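The Gauge at Grondlow
Thu 14 November
Print this page | E-mail this page

The river gauge at Grondlow was read twice a day, at seven and at seven. The reader entered the level in the left column and her initials in the right. The column for remarks was narrow, and in 31 years she had used it on two occasions, both for ice.

In October the district moved its records to Trivatport. A letter instructed her to continue until the automatic station at Vass was certified. It did not say who would collect the sheets. She filed them in the drawer under the barometer, in order.

On the ninth evening the level stood at 51. The Vass station, which she could check by telephone, gave 46. The difference was 5. She read the staff again with the lamp held lower and got the same figure.

Procedure for a disagreement was to notify the upstream office at Jurkmont. The number rang for some time. A recorded voice gave the level at Vass. 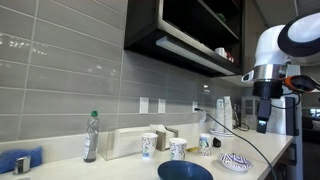 Short Fiction

She went home, set the kettle on and took down a mug. From the kitchen she could hear the weir – a lower note than usual, and steady. Her sister called to ask whether the road was open. She said it was open at present.

At seven the staff read 58. Vass still gave 46. She wrote the level in the left column and her initials in the right. Then she turned the sheet sideways, to have more room, and began on the remarks.

Last updated: Thursday, 9:40 a.m.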